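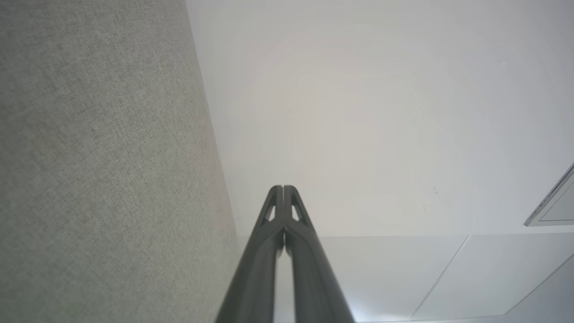

The gripper on one of Arkari's robot arms, with its two fingers together.

Arkari opens its Farnard workshop to visitors

FARNARD, 2025-07-03. Arkari held its first open day at the Farnard workshop this week. Over 567 people came through the doors, among them local residents, students from two technical colleges and staff from companies that buy or are thinking of buying automated handling equipment.

The workshop covers 3280 square feet and is where Arkari assembles and tests robot arms for light packing and sorting work. Visitors were taken through in groups, and each tour lasted 40 minutes. The tour ended at the demonstration area, where an arm picked small parts from a tray and placed them in bins. Staff then changed the order of the bins and ran the job again.

Much of the interest was in the gripper. It has two parallel fingers that narrow toward the tips, and each finger has a triangular opening cut through it near the top. Arkari's engineers passed a spare set around and answered questions about wear, cleaning and how long it takes to swap one set for another.

"People wanted to know what it can't pick up, and that's a fair question," said Reece Gosling, workshop manager at Arkari. "We told them. Wet cardboard is hard. Thin plastic bags are hard. We're working on both, and we'd like to hear from anyone who handles them every day."

Gosling also gave a short talk on jobs at the site. The company employs 50 people in Farnard, most of them in assembly and testing. It plans to take on four trainees in the fall. Applicants do not need a background in robotics, but they should be comfortable with hand tools and basic measuring.

Prokopenko, the company's control software, was shown on a separate bench. Visitors could set up a simple pick-and-place job on a screen and watch it run at reduced speed. Several asked for a longer session, and Arkari will offer a half-day class on the software in September. Places will be free to visitors who signed up at the open day.

A second open day will be held at the company's Jesulham site next spring. Details will be posted on the Arkari website.

About Arkari
Arkari designs and builds robot arms and grippers for small and mid-sized manufacturers. It has sites in Farnard and Jesulham.

Media contact
Reece Gosling, Arkari, Farnard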